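4. Preparar la mesa de trabajo

Vale, ya tienes la mesa montada y con el tapete puesto, así que vamos con lo que va encima. Yo lo hago siempre en este orden y tardo un rato corto (la primera vez me llevó media tarde, también te lo digo).

1. Pasa un cepillo de ropa por el tapete, siempre hacia el mismo lado. El tejido aterciopelado marca vetas si lo frotas en las dos direcciones, y las pelusillas se ven muchísimo.

2. Coloca primero el portátil, apagado. Yo lo pongo a la izquierda y me queda la derecha libre para el resto.

3. Deja delante lo que vayas a usar ese día: correctores, clips, notas. Lo demás, al fondo o al cajón.

4. Busca sitio para los vasos, el picoteo y los pañuelos. ¡Lejos del teclado, por favor!

Nota: Naheed Malik, que probó esta guía conmigo en agosto, trabaja con todo al revés porque es zurda. Si es tu caso, cambia los lados y listo.

Precaución: levanta el portátil para moverlo. Si lo arrastras, el tapete se arruga y se lleva detrás todo lo que tenga encima. 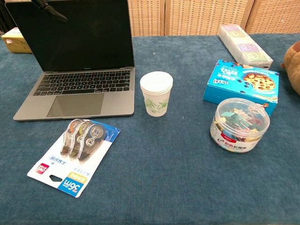
Fig. 4. Portátil a la izquierda y correctores delante, todavía en su blíster.

5. Abre el blíster de los correctores con tijeras, por el borde del cartón, y saca solo uno. Los otros dos se guardan mejor dentro del plástico.

6. Los viernes, vacía la mesa y vuelve al paso 1.

El cajón lo vemos en el apartado 5.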